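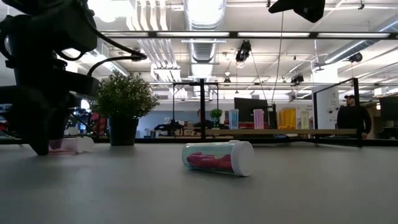
Figure 3. Side camera view of the Allelport cell during a lying-container episode. Two clear containers with white caps are on the table; the one farther from the camera is partly hidden by the arm.

4. Experiments

4.1 Workcell and objects

All trials were run in the Allelport cell, a single-arm station with a flat gray table and a black metal frame. Figure 3 shows the cell from the fixed side camera. The arm stands near the left side of that view, and its lower section blocks part of the table behind it. We kept this camera placement for the whole study. The method in Section 3 is meant to handle partial views of an object, and a placement that clears the arm from the image would remove most of the cases we want to measure.

The task is to find a capped container lying on its side, estimate the direction of its long axis and which end carries the cap, grasp it across the body, and set it upright with the cap on top. A container placed cap down is scored as a failure even if it stays standing. Clear containers make the estimate difficult for two reasons. The wall returns little usable depth, and the contents are often the strongest color in the region, so a detector trained on opaque objects tends to fit its box to the contents. In Figure 3 the red-pink objects inside the near container lie along its lower side, and a box fitted to them would sit below the true axis. The white cap is easier to find, and the estimator uses it as an anchor.

A potted plant was left on the table between the arm and the near container. It was not a target in any trial. Its small leaves produce dense, uneven edges, which were a common source of false cap detections in an earlier version of the system. The room beyond the table was also left as it is in normal use. In the view of Figure 3 it includes a row of upright containers in several colors behind a shelf. These are out of reach of the arm, and the workspace mask described in Section 3.2 is expected to reject them.

4.2 Compared methods

Three methods were compared. The first, Zilex, is the full method of Section 3, with the cap anchor, the wall reflection term and the two-stage axis fit. The second, Zilex-NR, is the same with the reflection term removed. The third is the Foson baseline, which fits an oriented box to the segmented region and takes the grasp point from the box center. All three share the segmentation network, the workspace mask and the motion planner, so that any difference in the results comes from the pose estimate alone.

The segmentation network was trained once, in July, and its weights were not changed afterward. No images from the test layouts were used in training. The threshold for accepting a cap was set on a separate group of 50 held-out images and then fixed.

4.3 Procedure

Each method was run on the same 54 layouts. A layout sets the position and heading of every container on the table. Layouts were divided into two groups before the trials began. In the open group, the target was fully visible to the side camera. In the blocked group, part of the target was hidden by the arm at the home pose, by the plant, or by both. The open group had 30 layouts and the blocked group had the remaining 24.

At the start of a trial, the operator placed the containers according to a printed template and left the reach of the arm. The system then took one image, produced one estimate and made one attempt. Retries were turned off. A trial was counted as a success if the container was upright with the cap on top 30 seconds after release. Trials stopped by the force limit were counted as failures. The order of the methods was shuffled within each layout, and the operator was not told which method was active.

Axis error was measured against hand labels. Two people labeled each image on their own, and a third label was requested where the first two disagreed on the cap end.

4.4 Results

In the open group, Zilex succeeded in 28 of 30 layouts, Zilex-NR in 27 and the Foson baseline in 21. In the blocked group, Zilex succeeded in 19 of 24, Zilex-NR in 13 and the Foson baseline in 6. The reflection term therefore has little effect when the whole container can be seen, and a much larger one when part of it is hidden. This matches the purpose of the term, which is to recover the direction of the wall from a short visible length.

Most baseline failures were grasps placed too low on the body, as would be expected from a box pulled toward the contents. The container then rolled before the fingers closed. Errors on the cap end were less common and occurred only in the blocked group.

Zilex failed seven times over both groups. In four of these the cap itself was hidden, and the estimator fell back on the body outline, which has no strong cue for telling one end from the other. Two failures were slips after a correct grasp and are not related to the estimate. In the last one, a highlight from the ceiling lights was accepted as a cap. We did not see a false cap on the plant in any Zilex trial.

4.5 Limits

The results cover one cell, one camera placement and one family of containers. The containers were closed in every trial, and we did not test contents that fill the whole body. In a full container the contents and the wall share nearly the same outline, and we expect the gap between the baseline and Zilex to be smaller there.

The single-image rule also makes the blocked group harder than it needs to be in practice. Moving the arm away from its home pose before taking the image would clear some of the blocked layouts at the cost of extra cycle time. We leave that comparison to later work, together with a test of the second camera position proposed by Usmani for the same frame.

Layout templates and hand labels were checked by Birgit Brandes. The label set used for all numbers in this section is the version frozen on August 22, 2026.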